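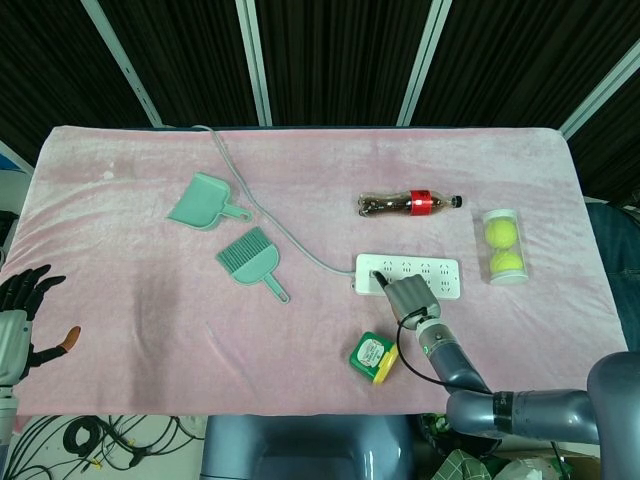 Keeping Small Rental Homes in Good Order: An Interview with the Head of Housekeeping Services at Brukeck

2022-07-17

Brukeck manages furnished apartments on behalf of private owners and places them with tenants for stays of between one month and one year. Its housekeeping department prepares each apartment before a new tenant arrives and inspects it again after the tenant leaves. The department currently looks after 1,014 apartments. The head of the department spoke with the Residents' Bulletin at the company's office on Fostari Street.

The department was set up seven years ago, when the company ended its contract with an outside cleaning firm. According to its head, the decision had little to do with cost. "We were paying for visits, and visits are easy to bill," she said. "What we wanted was a person who would go back to the same apartment again and again and would notice that the bathroom window had stopped closing."

Each housekeeper is now assigned a fixed group of apartments, usually within walking distance of one another. Housekeepers record their findings in a shared log, and repairs are passed to the maintenance office on the same day. The log replaced a system of paper slips that the head of department described as "a box of slips and a great deal of hope."

Asked what new tenants most often misunderstand, she pointed to the condition report. Every tenant receives one with the keys and has two weeks to return it with corrections. Many do not. "People sign it on the kitchen counter while the movers are still on the stairs," she said. "Then in October they write to us about a scratch on the floor, and neither side can say when it was made. I would ask every tenant to walk through the rooms in daylight and write down everything, including the things that seem too small."

The company provides a basic set of household goods in each apartment. The list covers kitchenware, bedding, an extension cord, a dustpan and brush, and a drying rack. Vacuum cleaners are not included, although tenants may borrow one from the building office. The head of department said that the list is reviewed each spring and that most changes come from the housekeepers themselves. Glass oven dishes were removed last year, and a second set of towels was added.

On the subject of cleaning products, her advice was brief. The department uses a mild soap for nearly every surface and keeps stronger products for limescale. "Most of the damage I see was done by somebody trying hard," she said. "They used a scouring powder on a soft countertop, or they soaked a wood floor. Warm water and a cloth that has been wrung out properly will deal with a normal week."

Blankets and other soft furnishings are a frequent source of questions. Tenants are asked to follow the care label and to wash fleece at a low temperature without fabric softener. Stained items should be reported before any treatment is tried. The company does not charge for ordinary wear.

The interview also touched on the recent agreement with Vitness, which will take over laundry for the apartments in the Hauksdóttir building from the fall. Linen will be collected weekly - previously every second week - and returned to the building office. Tenants in that building will receive a letter setting out the collection times. Deposits will not be affected.

The head of department expects the coming year to be a busy one. Two further buildings are due to join the program, and housekeepers for both are being recruited now. "I look for people who are patient and who will tell me when something is wrong," she said. "The cleaning itself can be taught in a few days."

Tenants who have not returned their condition report may still do so at the building office during normal opening hours.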